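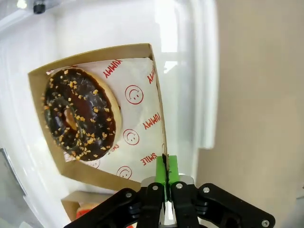 Chapter 3
From a Request to a Grasp

3.1 What the planner has to know

A person comes to a counter and asks for a donut. For a human seller this is one action. For the software it is a chain of decisions, and each of them can go wrong separately. In this chapter we follow the chain from the request until the moment when the fingers close.

Our working case is the pastry counter, which the reader will meet again in the exercises. The software stack is the one from Chapter 2: Ondov does the perception, Privo does the task planning, and a controller runs at 500 Hz on each arm. The goods are donuts in open cardboard boxes. The box is a gentle object to handle, provided that we hold it by the wall. A finger which touches the glaze has failed the task, even if the box arrives at the right place.

Therefore the planner must answer two questions before any arm moves. Which box does the customer want? And which part of that box is free to be grasped?

3.2 Resolving the request

Customers seldom name an object in the way a database does. They say "this one" and point. A pointing finger gives a direction, and the direction often passes near more than one box. Privo keeps a score for every candidate and joins it with the words of the customer, if there were any. "The chocolate one" helps little when two boxes on display have dark chocolate glaze. Together with the gesture it is usually enough.

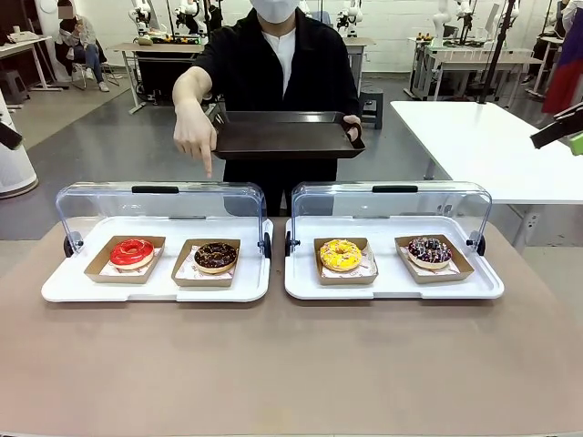

Figure 3.1 A customer points toward the left tray. The covers of both trays are open.

The raised covers deserve attention. Clear plastic is difficult for depth sensors, and in the map it may appear as a hole or not appear at all. We treat each cover as a known body attached to a hinge, and we estimate only its angle. In the recordings made at Cestholm, 2,786 grasp attempts were labeled by Evelien Van den Broek, and the most common cause of a stopped motion was a cover whose angle was estimated wrongly.

3.3 Approach and closing

When the target is chosen, the arm moves to a pre-grasp pose with the gripper open. From here the camera at the wrist takes over, and the estimate of the box wall is refined during the descent.

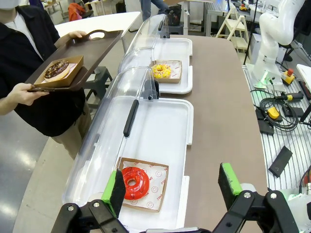

47

The width of the opening is a compromise. A wide gripper forgives a position error, but it needs more free space beside the box, and the edge of the tray limits this space. Kazemi's rule, which we derive in Section 3.5, gives the smallest safe opening for a given error.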